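Zirnia 移动网络质量记录仪

阅读时间：14 分钟

Zirnia 是 Stondska 制造的便携式记录仪，用来长时间记录一个地点或者一条路线上的移动网络质量：信号强度、通话建立、掉线、数据速度、短信到达时间。购买它的客户多数是通信监管机构、地方政府的信息部门、消费者组织和小型运营商。 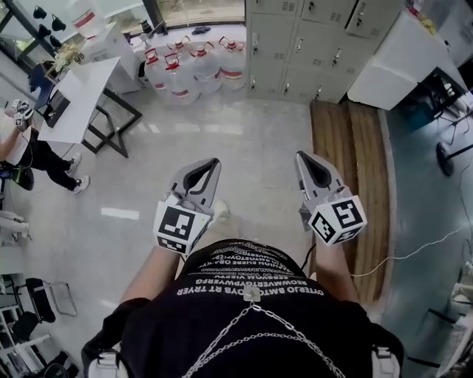
我们在 Cavodari 的工作室里装配和校准每一台设备。本页比较长，因为很多客户在下订单以前会把同样的问题写信给我们，我们把回答都放在这里。如果您只想知道价格，请看“型号和价格”一节。

一、它测量什么

大家抱怨手机网络的时候，说的往往是几件不同的事情。有人说“没有信号”，意思是屏幕上没有格子。有人说“没有信号”，意思是格子是满的，可是电话打不出去。还有人的电话打得出去，但是讲到一半就断，然后重新拨号，又要付一次接通费。对运营商来说，这三种情况的原因可能完全不同，对监管机构来说，它们在执照里也属于不同的条款。Zirnia 把它们分开记录。

语音部分：设备按照您设定的时间间隔自动拨打一个测试号码，保持通话，然后挂断。每一次都记录拨号到接通的时间、是否接通、是否中途断开、断开时的信号情况，以及通话期间有没有发生小区切换。语音质量也会评分，评分的方法写在手册的附录里。

数据部分：设备向测试服务器下载和上传固定大小的文件，同时测量延迟和丢包。您可以使用我们的服务器，也可以在自己的机房里安装一个。我们建议监管机构安装自己的服务器，这样运营商不能说结果受到第三方的影响。

短信部分：设备发送短信给自己的另一张卡，记录到达时间。有的地区短信还是银行和医院通知的主要方式，我们因此没有取消这个功能，虽然有的客户觉得它很旧。

余额部分：这个功能是后来增加的。设备在每次通话前后查询预付费余额，把扣费金额和通话时长写在同一行里。监管机构调查多收费的投诉时，这一行常常比信号图更有用。请注意，余额查询依赖运营商的查询代码，每个国家不一样，您需要在设置里填写。如果运营商改变了回复短信的格式，设备会把原文保存下来，并且在该行写上“未识别”，它不会猜测金额。

二、两张卡，同时记录

每台 Zirnia 有 2 个独立的无线模块，每个模块有自己的卡槽和自己的天线接口。两张卡不轮流工作，它们同时工作。这一点在比较两家运营商时很重要。如果一台设备先测第一家，过几分钟再测第二家，车已经开到了另外一个地方，或者网络已经从空闲变成了繁忙，两个结果就不能放在一张表里。

如果您的市场有更多的运营商，可以把几台设备用同步线连接起来，由其中一台作为主机。主机统一发出开始的命令，所有记录使用同一个时钟。同步线不包括在标准包装里，需要单独订购。

两张卡也可以是同一家运营商的卡，一张用预付费套餐，一张用合同套餐。有些客户用这种方法检查预付费用户是不是在繁忙时段得到比较低的优先级。我们对结果的解释不负责任，但是设备可以做这样的测量。

三、记录时间和供电

电池充满以后，设备可以在标准测试计划下连续记录 48 小时。标准测试计划的内容在手册里有完整的表格。如果您增加数据测试的频率，时间会缩短；如果您只做语音测试，时间会延长。我们在销售以前把这一点说清楚，因为数据测试非常耗电，有的客户设置了不间断下载，然后写信问为什么电池第二天早晨就空了。

设备也可以接车载电源或者墙上电源，接上以后没有时间限制。断电时自动转到电池，记录不会中断，转换的时刻会写进日志。

电池可以由用户自己更换，不需要把设备寄回。更换时请先按停止键，等指示灯熄灭，再打开后盖。请不要在记录过程中取出电池：已经写入的数据是安全的，但是最后一次通话的结果会丢失。

四、固定使用和移动使用

固定使用的意思是把设备放在一个地方，例如学校的屋顶下面、卫生站的办公室、市场的管理处，让它工作几天。这种方法适合调查一个村庄或者一个街区的投诉。人们常说“晚上八点以后电话打不通”，这种问题开车经过一次是发现不了的。固定记录能显示一天里每个小时的变化。

移动使用的意思是带着设备走或者开车，设备同时记录位置。位置记录可以关闭。在建筑物里面位置信号会丢失，这时您可以在平面图上手动点出自己的位置，设备会在两个点之间按照时间分配测量结果。走路的时候请保持速度均匀，在转弯的地方都点一次。

在车里使用时，天线的位置比很多人想象的更重要。把设备放在座位下面和放在仪表板上，结果会有明显的差别。我们不规定哪一种正确，但是我们要求您在整个测量活动中使用同一种，并且写在报告里。如果几个城市的结果要互相比较，请使用同一种车型，或者使用车顶天线。

五、外壳：标准和 Carbone

标准外壳是灰色塑料的，适合室内和车里。Carbone 外壳比较厚，带有密封圈和金属接口盖，适合在雨季、灰尘多的道路和摩托车上使用。两种外壳里面的电子部分完全一样，测量结果可以直接比较。

Carbone 比标准型重一些，散热也慢一些。在阳光直接照射的时候，请用布或者纸板遮住它。内部温度过高时设备会先停止数据测试，只保留语音测试，并且在日志里写明。这是设计的，不是故障，请不要为此寄回维修。

已经有标准型的客户问过能不能以后换成 Carbone 外壳。可以，但是必须在我们这里换，因为密封圈需要做压力检查。

六、型号和价格

Zirnia 标准型：2,987 欧元
Zirnia Carbone 型：3,567 欧元

两个价格都不包括增值税和运费。价格里包括：主机、一块电池、墙上充电器、车载电源线、两根短天线、出厂校准证书、桌面软件的使用权。

价格里不包括：手机卡和通话费用、车顶天线、同步线、备用电池、进口关税。

桌面软件没有年费。我们知道这个行业里很多公司把设备卖得便宜，然后每年收取软件的费用。对公共机构来说，一次性的采购比较容易批准，每年的费用则要每年重新申请，有时候预算没有通过，设备就放在柜子里了。所以我们选择了比较高的购买价格，没有后面的费用。软件的更新也是免费的，只要设备还在我们支持的型号表里。

多台订购可以申请折扣，请写信说明数量和交货地点。监管机构如果需要参加招标的文件，我们可以提供技术说明、制造声明和原产地证明。请提前告诉我们需要什么语言，翻译要花时间。

七、数据属于谁

所有的记录保存在设备内部的存储卡上，不会自动发送给我们，也不会自动发送给运营商。您用数据线或者本地无线网络把它复制到电脑上。如果您打开远程上传，数据会发送到您自己填写的服务器地址，我们没有默认的地址。

文件的格式是普通文本表格，每一行是一次测试。不用我们的软件也可以打开。我们坚持这样做，是因为监管机构的决定有时候会被运营商带到法院，那时候双方的专家都要能够读到原始数据，而且读到的是同样的东西。

每个文件在关闭时都会计算一个校验值，并且用设备自己的密钥签名。如果后来有人改了一个数字，软件会显示“签名不符”。设备的公钥印在校准证书上。请把证书和报告放在同一个档案里。

设备不记录任何人的谈话内容。测试通话播放的是一段固定的语音样本，另一端也是自动接听。它也不能接收或者分析周围其他用户的通信。有些国家的海关会问这个问题，我们准备了一封说明信，需要时可以向我们要。

八、从记录到报告

桌面软件可以做三种报告。

第一种是地点报告，适合固定使用。它显示每个小时的接通率、掉线率和数据速度，并且列出所有失败的测试。失败的测试总是全部列出，不能隐藏。如果您认为某一次失败应该排除，例如手机卡的余额用完了，您可以加上标记和理由，标记会印在报告上。

第二种是路线报告，适合移动使用。它把结果画在地图上。地图的底图可以自己更换，有的国家规定政府文件只能使用本国测绘机构的地图。

第三种是比较报告，把两家运营商或者两个时期放在一起。在这种报告里软件会先检查两组数据的条件是不是一样：测试计划、时间段、外接天线、软件版本。如果有不同，报告的第一页会写出来。有客户请求我们允许关闭这个提示，我们没有同意。

报告里的门槛值（例如接通率低于多少算不合格）由您填写。我们没有预先填写任何国家的规定，因为规定经常改变，而且我们不愿意让一个过期的数字出现在官方文件里。门槛值可以保存成模板，发给其他办公室的同事一起使用。

报告可以输出为文档或者表格。界面目前有英文、法文、葡萄牙文和中文。中文界面是我们自己翻译的，如果您发现不自然的词语，欢迎写信告诉我们，我们会在下一个版本里改正。

九、与运营商一起使用

在我们看来，一次好的测量活动应该在开始以前就让运营商知道方法，但是不让他们知道具体的时间和路线。方法公开，结果就比较难被否认；时间和路线不公开，运营商就不能临时把某个地区的网络加强。

有的监管机构邀请运营商在同一辆车里放自己的设备，两边同时记录，最后互相比较。Zirnia 可以和其他品牌的设备放在一起，但是请保持一个手臂的距离，并且不要让天线互相接触。如果两边的结果有差别，首先检查时钟，然后检查测试号码是不是在同一个网络里。根据我们收到的来信，这两个原因解释了大部分的争论。

小型运营商也可以用 Zirnia 检查自己的网络。它不能代替专业的网络优化工具，它不解码信令的全部细节，也不能告诉您哪一个参数需要修改。它能告诉您用户在那个地方得到的是什么服务。如果您需要信令分析，请购买别的产品，我们不做这一类的设备。

十、第一次使用

收到设备以后，请先给电池充满电，再插入手机卡。卡的密码必须提前用普通手机取消，设备不会输入密码。预付费卡请先打一次普通电话，确认已经激活。

打开电源，等两个绿灯都亮。如果其中一个灯是橙色，说明这个模块已经找到网络，但是没有得到注册，多数是卡的问题。如果灯是红色，说明没有找到网络，请检查天线有没有拧紧。

用数据线连接电脑，打开软件，选择“新计划”。第一次请不要改变标准计划。让设备在办公室里工作一个晚上，第二天读取数据，看一看每一行的意思，和手册对照。这样花掉一个晚上，以后到外地去就不会带着错误的设置出发。

在外地使用时，请每天读取一次数据，并且做一个备份。请把手机卡的号码、运营商名称和卡槽编号写在纸上，放在设备的包里。这听起来很简单，但是两张卡插反以后，整个报告的两家运营商就会对调，而软件没有办法发现。

十一、校准和保修

出厂校准的有效期写在证书上。过期以后设备仍然可以工作，但是每份报告的首页会显示校准已经过期。您可以把设备寄到 Cavodari 重新校准，也可以在本国有资格的实验室做，我们会提供校准的步骤文件。

寄来校准以前，请取出手机卡和存储卡。我们不需要您的数据，也不希望保管它。请保留原来的纸盒，里面的泡沫是按照设备的形状切的。

保修包括制造上的缺陷。保修不包括：水从打开的接口盖进入、使用其他厂家的充电器造成的损坏、自己打开主机（更换电池的后盖除外）、运输中没有包装好造成的损坏。电池是消耗品，它的保修时间比主机短，具体写在保修卡上。

过了保修期我们也修理。修理以前我们会先寄给您一份估价，您同意以后再开始工作。如果您不同意，我们把设备原样寄回，您只付运费。

十二、常见问题

可以用它证明运营商违反执照吗？
Zirnia 提供测量的数据和签名。是否违反执照，由您的法律和监管机构决定。我们的客户里有人把数据用在听证会上，也有人只把它用来和运营商谈话。

消费者组织也可以购买吗？
可以，价格一样。我们建议先和本国的监管机构联系，说明您要做什么，有的国家对公开发表网络测量结果有规定。

是否支持新一代网络？
支持的频段和制式有一张单独的表，请在询价时写上您的国家和运营商，我们会逐项核对后回复您。请不要只根据别的国家的客户的经验订购。

可以租用吗？
我们自己不出租。如果您只做一次测量活动，可以写信来问，有时候我们知道附近有合作的单位愿意出借。

国际漫游的卡可以用吗？
技术上可以，但是漫游卡的通话常常要绕回本国，接通时间会变长，结果不能代表本地用户。边境地区的调查是例外，在那里您可能正是想知道手机会不会自己跳到邻国的网络。为此设备有一个“边境”选项，它会记录每一次网络代码的改变，以及改变时的扣费。

测试通话会不会给网络增加负担？
标准计划的负担和一个普通用户差不多。如果您在一个很小的基站下面同时使用很多台设备，请把开始时间错开。

为什么我的结果比运营商公布的差？
运营商公布的数字通常是从他们自己的网络统计出来的。电话如果没有到达网络，在他们的统计里就不存在，而在 Zirnia 的记录里它是一次失败。两种数字都可以是真的，但是它们回答不同的问题。请在报告里说明您用的是哪一种。

十三、订购和交货

请用电子邮件发送以下内容：型号、数量、收货地址、发票抬头、使用的国家、运营商名称。收到以后我们会寄给您正式报价。公共机构可以凭采购单订购，私人组织需要先付款。

设备按订单装配。十一月收到的订单比较多，因为许多机构要在年底以前用完预算，那个时候交货会慢一些，请您提前计划。如果您的招标文件规定了交货日期，请在询价的邮件里写出来，我们会在报价以前确认能不能做到。做不到的时候，我们会直接告诉您。

进口许可由买方办理。在有的国家，任何带无线发射模块的设备都需要型号核准，即使买方就是发核准的那个机构。核准需要的测试报告可以向我们免费索取。

附件单独订购时请写明主机的序列号，序列号在后盖里面。车顶天线有磁铁底座和螺丝底座两种，塑料车顶请选螺丝底座。

Stondska，Cavodari 工作室 | 联系我们 | 版权所有 Stondska | 返回顶部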